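Enseñar a dos brazos a preparar una tostada: guía paso a paso desde el taller

En el taller compartido de Allulville llevamos una buena temporada con el proyecto Sturero, que es como bautizamos a nuestra pareja de brazos con manos articuladas, y la pregunta que más me hacéis por correo es siempre la misma: ¿cómo conseguisteis que manejara una tostadora? Pues vamos con ello, con calma y con un café al lado, que esto tiene su miga (perdón).

Lo que necesitáis
Dos brazos ya montados y calibrados, una mesa que no baile, una tostadora de dos ranuras, una bandeja con el borde levantado y pan de molde en cantidad. Para el control usamos Iveo, pero los pasos sirven con cualquier programa que os deje grabar posiciones y reproducirlas.

Paso 1. Colocar las cosas
Poned la tostadora en el centro y la bandeja a su derecha, al alcance cómodo de la mano que va a coger el pan. Marcad las esquinas con lápiz. Yo no lo hice el primer día y perdí una tarde entera persiguiendo un error que era, sencillamente, la bandeja movida dos dedos. Las primeras pruebas, con la tostadora desenchufada.

Paso 2. Coger la rebanada
Es la parte más ingrata, y os pido paciencia. El pan es blando, plano y cada rebanada sale un poco distinta. Bajad la mano despacio, con los dedos abiertos, hasta que toque la miga, y cerrad después poco a poco. 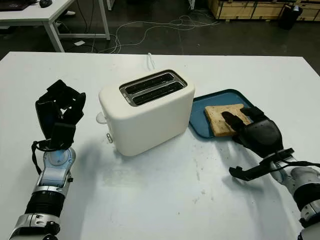
Si el pan se aplasta, reducid la fuerza de cierre antes de tocar la velocidad. Nosotros empezamos con 1000 en la escala del programa, una barbaridad, y acabamos trabajando tan a gusto con 200. Apuntad cada cambio en una libreta, aunque os dé pereza — en octubre me lo agradeceréis.

Paso 3. Llevarla a la ranura
Grabad un punto intermedio bien alto, por encima de la tostadora, y desde ahí bajad en vertical. Nada de atajos en diagonal, que el pan tropieza con el borde. Soltad cuando la rebanada ya esté encajada y retirad la mano hacia arriba.

Paso 4. El mando lateral

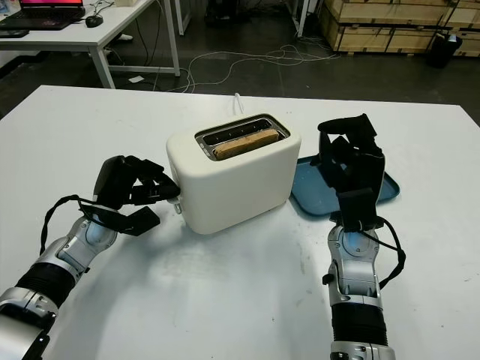
Repartir el trabajo entre las dos manos nos simplificó muchísimo la vida. Al principio queríamos hacerlo todo con la derecha, por cabezonería mía, y el giro de muñeca era un horror. Ahora la izquierda se ocupa del costado: apoya las puntas de los dedos en el lateral de la tostadora, junto al mando pequeño de abajo, mientras la derecha espera levantada y con los dedos recogidos, sin estorbar. Grabad también esa postura de espera, que es muy fácil olvidarse de ella.

Paso 5. Repetir y corregir
Encadenad los movimientos a velocidad baja y con el botón de parada a mano. Cuando enchuféis la tostadora, no os alejéis de la mesa, y comprobad que ningún cable de los brazos pasa por encima de las ranuras.

Si os atascáis en algún paso, dejadme un comentario con vuestros valores de fuerza y os contesto encantada.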